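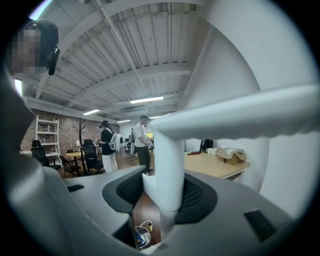 Moira Tennick
Home and workshop columnist

Floors, leads and the myth of the tidy-up system

Every few months somebody tries to sell me a cable system. The last was the Zadau, a set of clips, sleeves and coloured tags in a zipped pouch, and I gave it a fair go in the workroom at Cullanach. The sleeves collect fluff. The tags fell off. The clips were decent, I'll admit, but so are the ones from the hardware shop.

What I'd do before spending anything:

Get the power strip off the boards. A strip lying on the floor gathers dust and toes, and it always seems to sit where you want to sweep. Screw it to the underside of a table or to a batten on the wall, 500 mm up, with the sockets facing sideways.

Follow each lead from plug to end. If it wanders across open floor, move the table before you buy a longer lead. A 2000 mm lead is plenty for most benches once the bench is in the right place.

Keep cables out of the waste bin. I mean this literally. A lead looped over the rim of a steel bin gets tugged every time the bin is emptied, and sooner or later someone drops a coffee cup on the plug end.

Striped hazard tape is fine for marking an edge. I don't believe it makes anyone lift their feet. After a fortnight people stop seeing it, and the corners curl. If you do use it, clean the boards first and press it down with a roller.

Small bits belong in a shallow tray, and the tray belongs on a shelf. Mine are the Bilgin ones, 410 mm long, bought because they were cheap. Deep boxes just hide things.
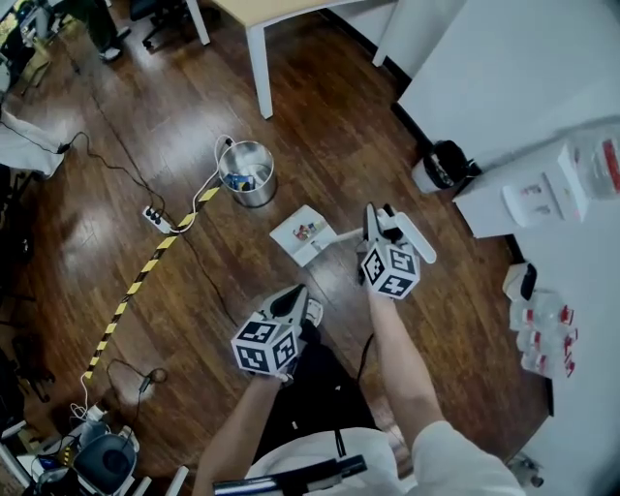
One reader wrote in to say that wall-mounting a strip is all very well until you rent, and that her landlord in Dretenia won't allow so much as a picture hook. She hangs hers from a table leg with two hook-and-loop straps and says it has never slipped.

Fair point, though I'd want to know how heavy her plugs are. I tried straps once and they sagged by the end of winter. A clamp-on bracket would suit a rented room better, and it leaves no holes. Check that the table top is thick enough for the jaws first.

As for open shelves, leave at least 600 mm clear in front so you can get at the bottom one. And don't put the coat rack in that gap.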